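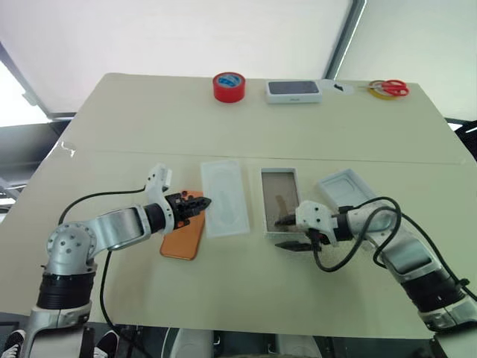

Wakana Sekiguchi has been taking walkers up to the lake at Stevero since she gave up her office job in Grunstead. Her groups are small, never more than eight, and most people who book with her have one day to spare before catching the ferry home. I met her at the café by the bus stop in Rovar, where her walks begin.

Rovar is the larger of the two villages on this side of the valley, with a bakery, a post office and a chapel that is open in the mornings. Stevero is higher up and has fewer than 200 people living in it through the winter.

"Visitors get off the bus here, have a coffee and get back on," she says. "They've read that the lake is at Stevero and they think the bus goes there. It doesn't. It stops here and turns round."

The path starts behind the bakery and follows the old mule track through chestnut woods. Sekiguchi allows 2 hours for the climb, with a stop at the stone bridge. It is steep for the first part and then levels out across hay meadows. Walking boots are better than trainers after rain, when the slabs near the bridge get slippery.

I asked her when people should come. "June, if you want flowers. The meadows haven't been cut and you can still see snow on the tops. August is warmer and you can swim, but you won't get a table at the inn unless you ring first."

The inn has been run for many years by the Yoshida family, who do a set lunch of soup, trout and plum tart. It has six rooms upstairs, two of them with a view of the water. Sekiguchi sends people there if they miss the last bus down, and says it happens more than you would think. "They sit on the terrace and forget. Then they come and ask me if there's a taxi. There's one taxi, and he goes to bed early."

The village festival falls on 23rd August, when boats are taken out on the lake after dark and the road from Rovar is closed to cars. Rooms for that night go early in the year. She doesn't guide on the day itself. "I'm on the cake stall. My sister-in-law puts my name down and that's that."

For stronger walkers there is the ridge above Stevero, which reaches 2855 metres. She only takes people who have walked with her before, and she turns back if there is cloud on the top by mid-morning. Some of her customers have been cross about it.

"One man told me he'd come a long way to stand up there. I said the café was open. He came back the next summer and we did it in sunshine, and he never mentioned the first time."

I asked whether she misses Grunstead. She goes down for the dentist and for shoes, she says, and once a year for the book fair. The train takes an hour and she usually gets the early one back.

A day's walk with her costs 30 euros a head, with lunch paid for separately at the inn. Bookings can be made at the café in Rovar up to the evening before. Dogs are welcome on a lead, although the cows in the upper meadow don't care for them.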